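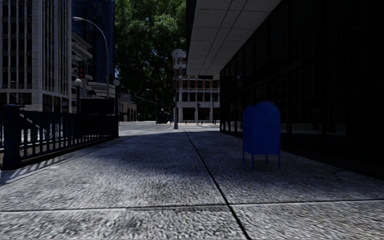
Speaker notes: Location filming and the town that hosts it
Session 4, Tuesday, 2:00 p.m. Speaker: Carter Wong. Slides: Rafferty Okafor.

Slide 1. Title
Give name and role. I handled permits and street use for Lindqvist, a six-part TV drama shot mainly in Woltitura. State scope: street use, local hires, and what stays behind after wrap. Tax credits are covered in session 6. Do not take tax credit questions.

Slide 2. The production in numbers
Shooting days in town: 40. Days on public streets: 26. The other days were on the Dillov stage, a former cold store on the edge of town.
Permit line items filed: 2209. Explain the term. A line item is one restriction on one block for one time window. A single evening scene with two parked trucks can produce a dozen.
Pause here. People will want to write the number down.

Slide 3. What a line item contains
Block, side of street, start time, end time, type of restriction, contact on the day. The contact must be a person with a phone, on set, for the whole window. We listed the production office for the first week. The office closes at seven. Two night shoots had no reachable contact after that, and the town was right to object.

Slide 4. Lead times
Standard street use: ten working days.
Full closure: twenty working days, plus a notice to every address on the block.
Sidewalk only: five working days, if a clear path stays open for pedestrians.
Most of our sidewalk work went through on the five-day track. Say that the path width is checked on the day, with a tape measure. Cable ramps count against the width. Light stands count against the width. So do the people standing next to the light stands.

Slide 5. Street dressing
The script is set in a different city. Signs and street furniture had to be covered, moved or replaced on nine blocks.
Rule used: anything fixed to the ground is covered in place. Anything not fixed may be moved by its owner only. Get the owner's answer in writing before the location goes into the schedule – after that point the director has seen it and will not give it up.
Reflections: glass storefronts show the crew and the opposite side of the street. Scout them at the hour of the shoot. We scouted the bank corner in the morning, shot it in late afternoon, and lost most of a setup.

Slide 6. Local hires
Background players on the list: 500. All were signed up through Rika, the casting desk set up in the old ticket hall.
Call times were sent the evening before by text message. No-show rate was highest on Mondays and on any call before 6 a.m. We overbooked those calls by one in eight. I would go to one in six next time.
Parking for background was underplanned. Use the school lot only outside term.

Slide 7. Complaints
Three types made up nearly all of the log: generator noise, blocked driveways, and lights into bedrooms.
Generator noise was fixed by moving the unit a block over and running longer cable. Cost was small. Blocked driveways were fixed by printing the tow number on the notice. Lights were not fixed. We moved two scenes to the stage instead.

Slide 8. After wrap
Restoration walk with the town within three working days. Bring the pre-shoot photos, sorted by block. Ours were sorted by date, and the walk took a full afternoon longer than planned.
Deposit returned in January, less the repair of one curb.

Slide 9. Questions
Likely: who pays for police time? Answer: the production, at the posted hourly rate, four-hour minimum.
Likely: will there be a second season? Answer: not my department.
Rafferty has the blank line item form and the notice template. Handouts are on the table by the left door.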